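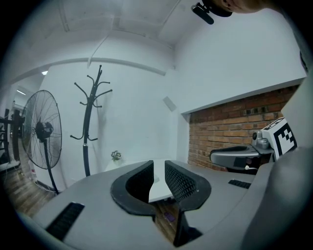

About Damasceno

Damasceno is a furnishing and room-care company serving small offices, schools and rented homes. It was established by Efe Nwosu, who continues to direct the firm, and it employs 17 people across two workshops.

Our Work

The company specializes in small rooms. White walls, a plain white tabletop and a wooden floor make up the setting in which many of our clients work and study, and our services are arranged around the daily care of such interiors. Exposed brick is treated separately, under our Gundament maintenance plan.

Each client receives a written schedule covering three areas: the clearing of tables and desks, the care of wooden floors, and the return of small items to their proper storage. Items found on the floor are collected before any sweeping begins. Furniture is lifted – never dragged – when a room is rearranged.

Our History

The firm began with a single contract at the Isier study rooms and has since completed work in roughly 2,000 rooms. The Tindix workshop opened 5 years later and now handles all table refinishing and repair.

Training

New staff complete 16 hours of instruction before their first assignment. Courses are held each May and are also open to employees of client organizations.

Contact

Inquiries about new contracts may be made at the Tindix workshop office, which opens at 8:30 a.m. Visits to the refinishing area are by appointment.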